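La cuisine de l'appartement Cronin, pièce par pièce

La cuisine de l'appartement Cronin a été refaite en août. Cette galerie montre l'état des lieux une fois les meubles posés et la vaisselle rangée. Les façades viennent de chez Stunine, teinte 1727 pour les éléments bas et teinte 1773 pour les éléments hauts. Le budget mobilier était de 1040 euros, pose non comprise. Le carrelage clair du sol a été conservé, ainsi que la petite grille d'évacuation, qui reste accessible.

Le mauve brillant des meubles bas a été choisi sur échantillon, à la lumière du jour. Le rose des meubles hauts est venu ensuite. Le plan de travail est blanc et passe sous la fenêtre. Tout ce qui servait à table y traînait avant les travaux : couverts, dessous-de-plat, sets, baguettes.

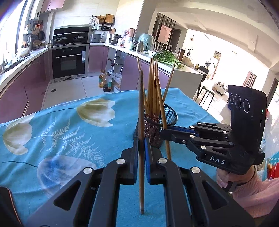

Les baguettes en bois ont maintenant leur pot en métal ajouré noir. Il reste sur la table, les baguettes debout, la partie à motif rougeâtre vers le bas. Un tiroir aurait convenu aussi, mais elles s'y glissaient sous les couverts et on finissait par en racheter. Le pot se lave à l'eau chaude avec une brosse souple et doit sécher complètement avant d'être rempli.

La nappe bleue à grandes fleurs était déjà dans la maison. Elle a décidé d'une partie des couleurs : il fallait des façades qui supportent un bleu vif sans ajouter un motif de plus. Elle garde ses plis, on ne la repasse pas.

Le chauffe-eau mural est blanc et se trouve à côté des meubles hauts roses. Un caisson pour le cacher avait été chiffré à 1000 euros par l'atelier Sorkia. L'idée a été abandonnée et l'appareil est resté apparent.

Il manque encore une étagère pour les bocaux et un crochet pour les torchons. La page sera complétée quand ils seront posés.

Mis en ligne le mercredi 15 janvier

À voir aussi
Entrée étroite : le banc à chaussures Zototlow
Ranger les couverts sans tiroir
Choisir une nappe pour une table de cuisine
Façades Stunine : entretien du brillant

Ce site utilise des cookies pour mesurer sa fréquentation. Accepter | Refuser | Personnaliser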